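Workshop notebook, August, started 9:40

Continued from the previous entry about the table sets. Florian Tanguy asked me to write down what is in set 5, because last time two of us packed it and we had two different ideas of what belongs inside. He is right. I also find my old notes hard to read.

Surface first. I wiped the wooden table with the mild soap, diluted, 60 ml in the small bucket. The Pomport oil we put on it in spring is still good in the middle, but near the front edge the grain feels a little rough under the hand. I did not sand it. I would like to ask Florian before, as he bought the oil and he knows which paper goes with it.

Then I took the bowls and the other kitchen things out of the crate and laid them on the table. The purple bowl is from the Oltum order, and the orange one is older. I weighed the orange bowl again on the kitchen scale: 375 g. In the old list it is written 300, and I think this was a different bowl, the one with the chip which we threw away. I have corrected the list.
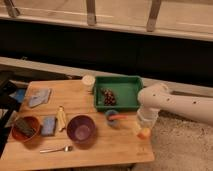 Page last changed: August, 16:25, by Qusai Haddadin

The grapes are in the green tray and I want them to stay with the tray in the list, as one line. Before, they were written under "fruit" and the tray under "kitchen", and in the crate they were always separated. The dark green sponge goes with the orange bowl in the same way. The blue sponge has its own line.

Spoon: it was at the front of the table, below the purple bowl. I noted it as metal, so we do not mix it with the plastic ones from set 4.

The cloth I folded again after lunch. Florian folds in three, I fold in two and then again in two. It does not matter for the list, but it matters for the crate, where the thick fold pushes up the lid. Please fold it flat.

Still open:
- The lid of the Katayama crate does not close well on the left corner. I put tape for now.
- Labels. The Flesivport ones come off when the bowl is washed. I tried one under the foot of the purple bowl and I will look at it tomorrow.
- Small blue cup: not in the old list at all. I added it, and Florian should tell me if it belongs to another set.

I asked him also if we need a second tray of the same size. He said to wait until set 6 is sorted. The soap is nearly finished, to order.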